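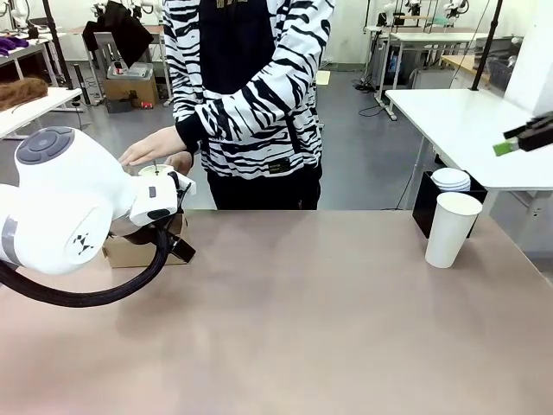 Good drinking water is one of the great pleasures of life aboard, and your Sutlow has a freshwater system that will serve you beautifully once it has been filled, flushed and tasted. Set aside a morning for it, open the hatches, put the kettle out ready, and get to know where everything lives. You will be tasting from every faucet on the boat before the day is done, and a small white paper cup like the one in the photo holds plenty for that, with a thin stirrer or straw handy if you are mixing up a test sample. Keep a stack in the galley drawer!

15. FRESHWATER SYSTEM: FIRST FILL AND SPRING START-UP

This section applies to all Sutlow motor yachts from hull 605 on. Follow it when the boat is new to you, after winter storage, or any time the tanks have stood unused for a season. If your boat was delivered with the optional watermaker, leave the watermaker switched off until you have finished section 15.4.

15.1 What you have on board

The two tanks sit low and close to the centerline, under the guest cabin sole, and hold 266 gallons between them. Placing the weight there makes a lovely difference to the way she rides in a beam sea, and you will notice it when you come home with the tanks nearly dry. A crossover valve joins the two. From there water runs through a strainer to the Janomen pressure pump, then to the accumulator, and on to the hot and cold manifolds in the engine room.

Every line is labeled at both ends, blue for cold and red for hot. The manifold valves are labeled by cabin, so you can shut off one head and keep cooking.

15.2 Before you begin

You will need:
A drinking-water hose, clean and used for nothing else
The deck fill key (clipped inside the port cockpit locker)
A marine potable-water sanitizer, with its instructions
A spare strainer gasket, part 2610
A flashlight and an old towel

CAUTION: The freshwater fill is on the port side deck and is marked WATER. The fuel fills are farther aft and marked DIESEL. Read the cap aloud before you open it. It feels silly and it works.

CAUTION: Turn off the water heater at the main panel before draining or filling. Running the element in an empty heater will ruin it.

15.3 First fill and flush

1. Check that the water heater breaker and the pressure pump breaker are both OFF.
2. Open the crossover valve. The handle lies in line with the pipe when open.
3. Remove the strainer bowl, rinse the screen, and look over the gasket. Fit a new one if the old one is flat or cracked. Hand-tighten only.
4. Let the dock hose run for a couple of minutes before it goes anywhere near the boat. Water that has sat in a hose in the sun tastes exactly like hose.
5. Put the hose in the deck fill and open the dock faucet halfway. Stay with it. The tanks breathe through a vent on the port topside, and a steady flow of air there tells you all is well.
6. Stop filling when the gauge reads one quarter. You are going to send this first water overboard through the drains, so there is no need for more.
7. Open the cold side of the galley faucet, then switch on the pressure pump. Expect coughing and spitting - that is only air leaving the lines.
8. When the galley runs smoothly, close it and move forward, opening each cold faucet in turn. Then do the hot side in the same order. Finish with the cockpit shower, which everyone forgets.
9. With all faucets closed, the pump should stop on its own. Listen for a minute. If it starts again, see 15.5.
10. Run the tanks down until the pump begins to draw air, then switch it off.

NOTE: The hot side takes longer because the heater has to fill first. Give it time and keep an eye on the tank gauge.

15.4 Sanitizing and final fill

1. Work out the dose for the full capacity of both tanks from the sanitizer label. Do not guess, and do not add extra for luck.
2. Remove the filter cartridge from under the galley sink and refit the empty housing. A carbon cartridge will soak up the sanitizer before it can do its job.
3. Mix the dose in a clean bucket as the label directs, pour it into the deck fill, and fill the tanks to the top.
4. Run each faucet, hot and cold, until you can smell the sanitizer. Close everything and leave it for the time given on the label.
5. Drain through the faucets, refill with fresh water, and drain again. Repeat until the smell has gone.
6. Fit a new filter cartridge and run the galley faucet for several minutes.
7. Fill the tanks, turn the pressure pump on, confirm water at every hot faucet, and only then switch on the water heater.
8. Taste! Start at the galley, then visit each head. Use a fresh cup for each faucet and jot down any that seem off.

CAUTION: Never mix sanitizer with any other cleaning product. Keep a hatch open while you work.

15.5 If something is not right

Pump runs but no water comes: check the tank gauge, then the crossover valve, then the strainer bowl. A bowl that has been cross-threaded will pull in air.

Pump cycles with all faucets closed: look for a drip, beginning with the cockpit shower. If everything is dry, the accumulator may need air. See 15.7.

Water is cloudy, then clears from the bottom up: tiny air bubbles, quite harmless.

One faucet tastes different from the rest: unscrew the aerator, rinse it, and run that line again.

Slow flow everywhere: clean the strainer screen a second time. New tanks can shed a little dust in their first weeks, and the screen is there to catch it.

For help with any of these, call Milagros Retamal at the Tendwood service desk and have your hull number ready. She knows these systems inside out and is happy to stay on the line while you crawl around with a flashlight.

Next: 15.6 Using dockside water pressure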